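Plikance Laundry Subset

Stills and notes on household laundry: machines, baskets, and the loading and unloading of clothes. Compiled by Wakana Oda and Minoru Yoshida.

Contents
2000 stills, 48 rooms
notes.csv: one row per still
rooms.csv: floor type, machine type, basket type

Fields in notes.csv
door: open, ajar, closed, not visible
loader: front, top
basket: plastic, fabric, wire, none
basket_place: floor, machine top, held, other
label: yes if an energy or warning label shows, legible or not

Known issues
185 rows have basket_place set to "other" where "floor" is correct. Fixed in the next release, planned for November.
Dryers are coded as front loaders if the drum cannot be told apart through the glass.

Versioning
Last change to this file: 2021-08-03. An open door is coded "open" even where it hides part of the front panel.

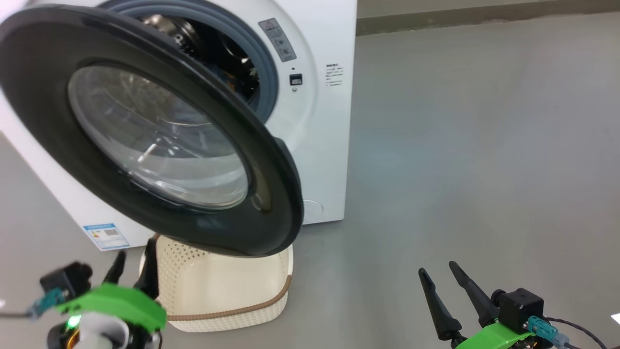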